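Visit to the student robot workshop at Hurkdale
By Ghazala Bukhari 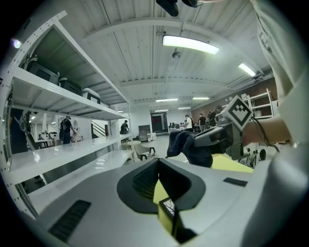
A navy blue cloth in the jaws of a hand-held gripper, Hurkdale workshop.

On 7th March I travelled with our robotics club from Tovberg to see the student project at Hurkdale. The bus left very early and the journey took longer than we hoped, so we missed the welcome coffee. Our host, Þröstur Mikkelsen, was kind enough to begin his talk again for us.

The project is called Lonitz. Its students want to teach a robot to handle clothes and kitchen towels, and for this they first do the task by hand, many times, with grippers that they hold themselves. Every try is recorded. The group had 1,080 recordings when we came, and they wish to have double by August.

I had imagined a small classroom. The workshop is a big open hall with white shelves and a staircase with black railings, and people work in different corners at the same time. One must speak a little loudly.

After the talk our members were allowed to try. It is more difficult than it looks. The cloth slides away, or one takes two layers when one wanted only one, and the wrist becomes tired after some minutes. My own best fold needed 23 seconds. Mr Mikkelsen did the same in 8, and he was talking to us during it.

I asked him about the black and white patterns on the cube. He explained that the computer uses them to know where the gripper is in the room, and that a dirty or bent pattern can spoil a whole afternoon of work.

We had lunch in the Gallagher building next door, where the soup was very good. In the afternoon we saw how the recordings are checked and sorted. Two of our members would have liked more time for this part, and I agree with them. The bus home left at four o'clock.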